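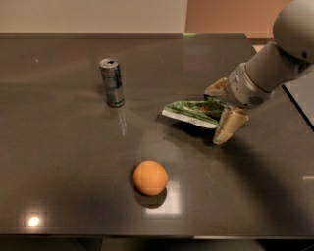
Figure 1. A metal can and a package on a polished table.

Unit 2: Packaging and the Household Waste Stream

In the first unit we discussed how waste is collected. Now we look at what the waste is made of, and why the material of a package decides where it goes after use.

2.1 Primary, secondary and transport packaging

Primary packaging is the layer that touches the product. A food can and a snack bag both belong to this group. Secondary packaging holds several primary packages together, for example a carton of cans. Transport packaging protects the goods on the way to the shop, and the customer usually does not see it. Students often mix up the second and the third group. Please learn the difference well, it comes back in the exercises.

2.2 Metals

Cans are made of steel or of aluminum. At the sorting plant the steel is taken out with a magnet. Aluminum does not stick to a magnet, so it needs a different machine, called an eddy current separator. Both metals can be melted many times and keep their quality if they are clean enough. Paint and food remains burn off in the furnace, but they lower the amount of metal we get back.

2.3 Flexible packages

Many soft packages have more than one layer. One layer gives strength, another keeps out air and moisture, and another carries the print. The layers are very thin and are glued or pressed together, so it is difficult to separate them again. A package of one single plastic is easier to recycle, but it may protect the food for a shorter time. The designer has to choose between these two needs.

2.4 A small calculation

The town of Prerkley sends 2000 kg of mixed packaging to the Grukberg plant. From this, 1000 kg is sold as clean material and 200 kg is lost as moisture and dust. The rest is burned for energy.

Recovery rate = 1000 / 2000 = 50 percent
Burned = 2000 - 1000 - 200 = 800 kg

Notice that the recovery rate is calculated from the incoming weight. If you divide by the dry weight, you get a higher number, and the two numbers must not be compared.

2.5 Exercises for home

Find the Srour table in the appendix and mark all materials which a magnet can remove.
Repeat the calculation in 2.4 with the moisture loss doubled and the clean material unchanged.
Read the Nundo case and write half a page on the change from multilayer to single-plastic bags. Bring it to class in October.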